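Gripper Comparison Gallery: Kovalville Manipulation Laboratory

Published 2025-02-12

The Kovalville Manipulation Laboratory compares hand-held and arm-mounted grippers under shared bench conditions. This gallery accompanies the first round of the comparison, in which operators carried out kitchen and tabletop tasks with each tool and completed a short rating form after every session. A total of 3,025 trials were logged. Each operator worked in blocks of 25 trials, with a rest period between blocks.

Three finger sets were entered in the round. The Ekinow set uses a soft ridged pad, the Gasser set a flat rubber face, and the Trallitz set a narrow tip intended for small parts. Finger opening was set to 80 millimeters at the start of every trial, and the wide-angle lens was left at the same height and tilt for all three.
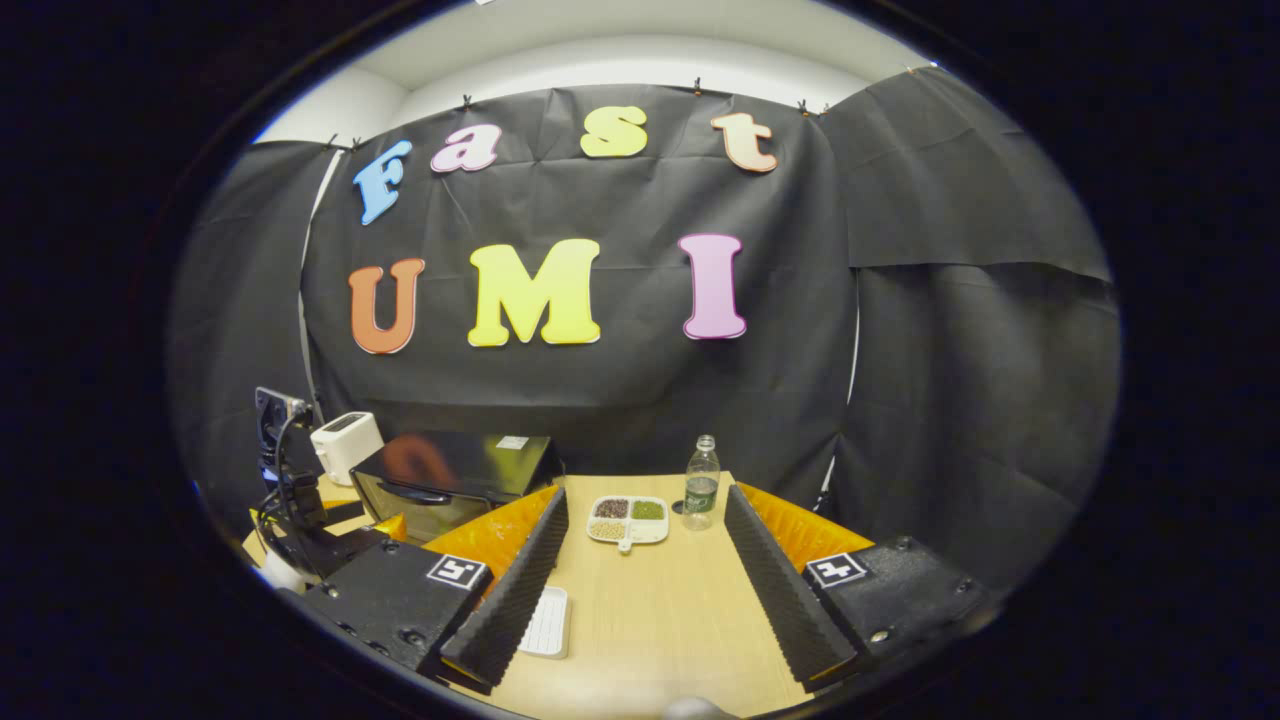 View from the hand-held gripper with ridged foam fingers open. On the table are a divided tray of beans, a water bottle and a white slotted rack, with an oven and a toaster toward the back left.

Operators were asked to comment on three points: how much of the work area remained visible between the fingers, how easily the tool could be turned near the tabletop, and how tired the wrist felt at the end of a block. Comments on visibility varied more than the laboratory had expected. Several operators preferred a wider pad for handling bottles and a narrower one for reaching into trays.

Marker tracking was reviewed separately. A sample of 400 recordings was checked by hand for frames in which either finger marker could not be read. Recordings with long gaps were set aside and the trials repeated under the same lighting.

The second round will begin in May and will add an arm-mounted version of each finger set. Task sheets and rating forms are available from the laboratory office on written request.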